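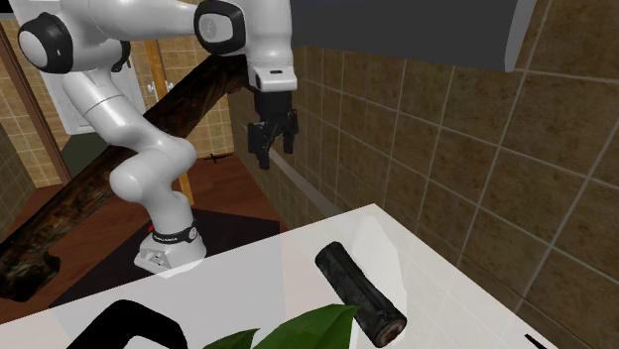
# Replaying scripted grasps from a wrist view: setup and evaluation

Mar 16, 2023. Maintained by Mirjam Wouters.

This page covers how to generate, filter and score grasp episodes in Jilus, our kitchen simulation, and how to reproduce the wrist-view result from the January report. It assumes you have a working Matum install and have rendered at least one episode. If you haven't, do the install page first.

## 1. What the method does

A scripted planner produces a grasp on a known object mesh. The trajectory is stored as joint positions, then replayed with rendering switched on. Rendering is separate from planning so that the same motion can be drawn under different textures, lighting and room layouts without solving it again.

Each episode gets 2 views: a fixed room view and a wrist view. The policy under test sees one or both, depending on the config.

## 2. Generate the trajectories

Run the planner with rendering off:

```
matum plan --suite jilus-counter --episodes 573 --seed 4 --no-render
```

The output folder holds one file per episode and an index. Check these fields in the index before going on:

- `plan_status` must be `ok`. Anything else is dropped at the next step.
- `min_clearance` is the smallest distance between the arm and any static mesh. Negative values mean the collision shapes overlap.
- `close_step` is the step where the gripper command changes from open to closed.

If `close_step` is empty, the planner never reached its pregrasp pose. This usually means the object was placed too close to the back wall.

## 3. Render both views

```
matum render --index plans/index.json --views room,wrist --stride 2
```

Use the same stride for both views. The loader pairs them by step number and will silently skip any step that has only one.

Soft items such as bags and pouches are modeled as rigid meshes with cloth textures. They do not deform when the fingers close. Keep this in mind when reading contact results: a grasp that slips off a rigid fold might hold on real fabric, and the reverse is also possible.

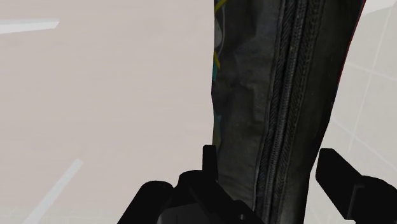
The steps just before closing matter most for the wrist policy. At that range an object can take up most of the view, and the policy has little besides surface detail and the finger positions to work from. We therefore store every step in the last stretch before `close_step`, ignoring the stride:

```
matum render --index plans/index.json --views wrist --dense-before-close 100
```

Merge the dense steps into the main set with `matum merge`. Don't copy the files by hand, as the index won't pick them up.

## 4. Filter

Visser is the filter script. It removes three kinds of episode:

1. Failed plans.
2. Episodes with negative clearance.
3. Episodes where the target is outside the wrist view for the whole dense stretch.

```
visser filter --index merged/index.json --out clean/
```

The third rule is strict on purpose. Loosening it adds data but makes the wrist-only numbers hard to interpret.

## 5. Train and score

Train with the stock Jellen config. Change only `views`:

```
views: [room]
views: [wrist]
views: [room, wrist]
```

Score each model on 100 held-out episodes with object meshes that don't appear in training. Success means the object is lifted clear of the counter and still between the fingers at the last step.

## 6. What to expect

In the January runs, the model with both views scored highest, and wrist-only beat room-only on soft-looking items. On small hard items the two single-view models could not be told apart. Removing the dense steps lowered the wrist-only score and left room-only unchanged.

We have not tested any of this on hardware.

## Known problems

- Changing the floor or wall texture between planning and rendering is safe. Changing the counter mesh is not, because the height is stored with the plan.
- Plants have no collision shape in the current suite, so `min_clearance` ignores them.
- Seeds are not portable between Matum releases. Record the release number with every run.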